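Lecture 5: Do Asset Freezes Change Anyone's Mind?
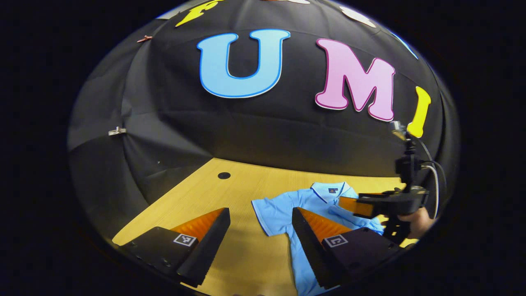
COURSE NOTES / ECONOMIC STATECRAFT

Instructor: So-yul Hyun
September 13, 2019

Read the Prins chapter before class, and read it with a pencil. Ruben Prins claims that freezing a central bank's foreign reserves "works" in most cases. Check what he counts as working. In his table, a freeze succeeds if the target government comes to the negotiating table within 300 days. Governments come to the table for all sorts of reasons, and many of them leave again with nothing signed.

The data. Prins starts with 1,097 freezing orders and keeps 91. The rest are dropped as "minor or overlapping." He gives no list of the dropped orders. If the failures were more likely to be called minor, his result is baked in before he runs a single test.

The mechanism. The usual story goes: freeze the money, the currency falls, imports get expensive, the public gets angry, leaders give in. Each step needs its own evidence. The last two rarely get any. Angry at whom? State television will have an answer ready.

Leakage. Frozen money is seldom all the money. Look for gold held at home, friendly banks in third countries, and trade paid in goods. Prins gives this one footnote.

Who pays? Wage earners and small importers usually feel a freeze early. Officials with accounts abroad often had warning. I have yet to see a convincing paper that measures this well, including the one I wrote in April.

For next time: pick one of the 5 cases in the appendix and write a page on what would have happened without the freeze. Say how you know. "Experts agree" will be marked down.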